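From: Njoroge Were
To: household-list
Subject: Re: [household] Baskets vs. bins for floor pickup
Time: 7:40 PM

Hrvoje Hodžić wrote:

> I am about to redo the storage in our hall and den and I keep going
> back and forth. My wife wants lidded bins, the Zernton kind that
> stack. I think the lids are why nothing ever gets put away at our
> place. You said in April that you had switched to small open baskets.
> Do you still like them? What size, and where do you keep them when
> they're not in use? Also, how do you deal with the little stuff,
> wrappers and tissues and so on? That is most of what I pick up.
>
> Hrvoje

Hrvoje,

Yes, still using them. We gave the lidded bins to my sister. They are fine for things you want out of the way for a season, but for daily pickup I want something I can carry in one hand and drop things into with the other.

The ones I settled on are the small rectangular kind with a handle that stands up over the top. I would not go bigger. A big basket turns into a place where things live, and then you have a basket to sort on top of a floor to pick up. Start with it empty, set it down in the middle of the mess, fill it, walk it around the house, and bring it back empty.
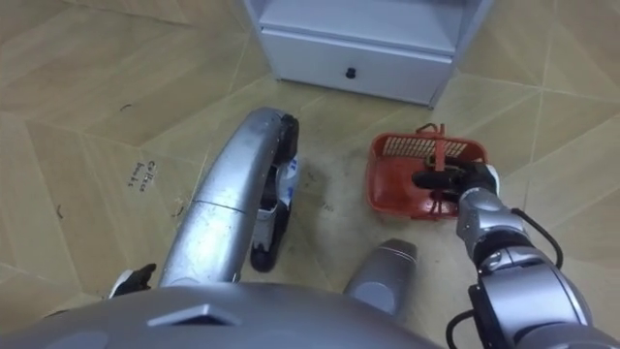 household list digest, no. 343, p. 5

Red was my kids' choice, but I have come around to it. A bright color is easy to find when somebody leaves it in the wrong room. Plastic is also easier for us than the woven Sedon baskets we had before, which shed bits and could not be rinsed. Look for openings along the side below the rim. Sand and crumbs can still collect on the bottom, so I tip mine out over the trash on Saturday and wipe it.

Storage is simple. One hangs on a hook in the hall closet and the other sits under the bench. If you buy from Vollo, measure with the handle up, as their listings give the height to the rim only. I had to move a shelf over that.

On the small stuff, I do it as a separate pass. Toys and clothes go in the basket first. Then I go over the bare floor for scraps, with a paper bag in my other hand. If you mix the two you end up digging tissue out from between the blocks. Thin plastic wrapping is the worst of it — it weighs nothing, and it slides up against whatever is standing on the floor and stays there. Look low, beside feet and legs, before you sweep.
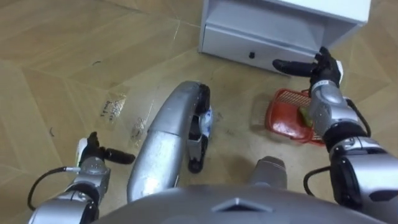

Small white-and-blue scrap on the floor pass.

The whole thing takes me 30 minutes for the downstairs, and it used to be 60 when I was walking each item back one at a time. Your den is smaller, so you should do better than that.

If your wife wants to keep the stacking bins, put them in the closet for the things that get used twice a year, and try one open basket in the hall for a month. I can lend you ours for a weekend if you want to check the size first.

Njoroge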